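Home and Consumer Studies | Research Articles

3.2 Household water heating and reported habits

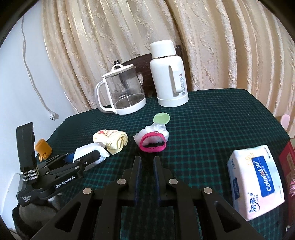

Figure 1. Glass kettle on a table with a checked cloth.

Respondents in the Ditgate and Skollow districts were asked how often they heated water and how much they heated each time. Of the 1000 forms sent out in March, 434 were returned complete. Most households reported filling the kettle past the amount they needed — a habit that was stronger in Skollow, where homes are larger. Respondents who lived alone reheated the same water more often than families did.

Thirteen households in Larel kept a written diary for 3 weeks. Their entries showed more boils per day than the same households had stated on the form. The gap was widest in the early morning. Diary results are therefore treated separately in Section 4, and no correction was applied to the Ditgate and Skollow returns.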